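Tinham Poetry House
Pre-Event Safety Checklist: Reading Room, Green Room and Kitchenette
Event: Evening of Verse and Song, Saturday, doors 7 p.m. 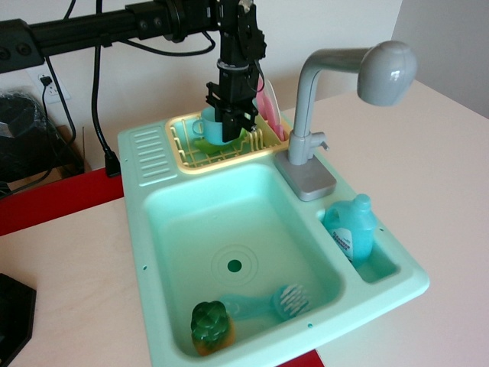 Toy sink unit with yellow dish rack, cup and plates.
Inspected by: Heather Ormsby
Received by: Dumisani Mtshali, House Manager

1. Exits and walkways
1.1 Front and side exits unlocked and clear — Pass
1.2 Exit signs lit — Pass
1.3 Center aisle kept at full width — Fail
Comment: The last 3 rows had been pushed inward to make space for the book table. Chairs to be reset before doors open. The book table may stand against the west wall only.

2. Stage and lectern
2.1 Stage edge marked with white tape — Pass
2.2 Lectern stable on level floor — Pass
2.3 Steps and handrail secure — Action needed
Comment: Lower handrail bracket is loose. Mr. Nolte will tighten it. Ms. Amadi reads first and has asked to enter from the steps; she should use the side ramp if the repair is not complete.

3. Sound and lighting
3.1 Microphone leads taped down — Pass
3.2 Hattori amplifier, plug and cord undamaged — Pass
3.3 Reading lamp, lectern — Fail
Comment: Cord worn near the switch. Lamp tagged and removed. Replacement is in the Clokby cabinet, second shelf.
3.4 Open flame — Not applicable
Comment: The Yeats group asked to read by candlelight. Battery candles have been approved in place of wax.

4. Green room and kitchenette
4.1 Kettle and outlet in good order — Pass
4.2 Fire blanket in place — Pass
4.3 First aid box complete — Action needed
Comment: Adhesive bandages low; 5 left. Funmilayo Olatunji to restock.

5. Book storage
5.1 Shelving fixed to wall — Pass
5.2 No boxes above shoulder height — Fail
Comment: Unsold copies of the Bivar anthology were stacked on the top shelf. Move to floor level. Replacement wall brackets quoted at $1450; request sent to the House Manager.

Result: Event may proceed once items 1.3, 2.3 and 5.2 are closed. Item 4.3 may be closed during setup.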